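### 3.2. La mesa redonda y el supuesto de la neutralidad

Buena parte de la literatura sobre juego de construcción da por sentado que el mobiliario no interviene en el resultado. Se describe con detalle el juego de bloques y se despacha la mesa en media línea. Yusuf llegó a sostener, en su informe para Urnstead, que una mesa circular «invita a distribuir las piezas por igual» y que de ahí se sigue un uso más cooperativo del material. La afirmación se ha repetido mucho y se ha comprobado poco.

Nuestras dudas son de dos clases. La primera es de procedimiento: Ifeanyi Yusuf comparó 2 salas que diferían en la forma de la mesa, pero también en el suelo, en la luz y en la altura de los asientos. Atribuir la diferencia a la forma del tablero exige una confianza que no compartimos. La segunda atañe a la medida. El índice Wostis, que puntúa la dispersión de las piezas de 0 a 100, se calcula sobre la disposición final y no distingue entre bloques apartados a propósito y bloques que simplemente quedaron donde alguien los soltó. Una puntuación de 56 puede corresponder a una construcción abierta o a un montón a medio recoger.

Abubakar propuso corregir el índice con un peso para las piezas apiladas. La corrección mejora algo las cosas, aunque introduce otra dificultad: obliga a decidir cuándo dos piezas contiguas forman una unidad. Un prisma sobre un cubo parece un caso claro. Dos cubos juntos, uno delante del otro, ya no lo son, y los codificadores de la serie Merkanari discreparon precisamente en ese tipo de parejas. Tampoco sabemos qué hacer con las piezas de cara curva, que admiten pocos apoyos y tienden a acabar en los flancos de cualquier grupo.

En las disposiciones sobre tablero redondo que hemos revisado, la dispersión uniforme que predice Yusuf dista de ser la norma. La figura 1 recoge una de ellas: los bloques forman un grupo poco apretado, desplazado hacia la derecha del centro, con un cubo ajedrezado más próximo al borde.
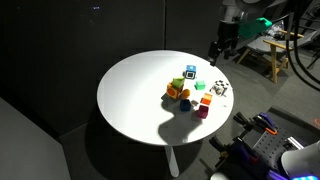 **Figura 1.** Bloques de colores sobre mesa redonda blanca de pie central.

Un solo caso no refuta nada, y no pretendemos que lo haga. Basta, eso sí, para pedir que la hipótesis se formule de manera que pueda fallar. Si cualquier agrupamiento se explica después como «cooperación concentrada» y cualquier vacío como «reparto», la forma de la mesa deja de ser una variable. En la sección siguiente mantenemos fijos el suelo y la iluminación, cambiamos únicamente el tablero y puntuamos cada disposición con 3 codificadores que desconocen la hipótesis.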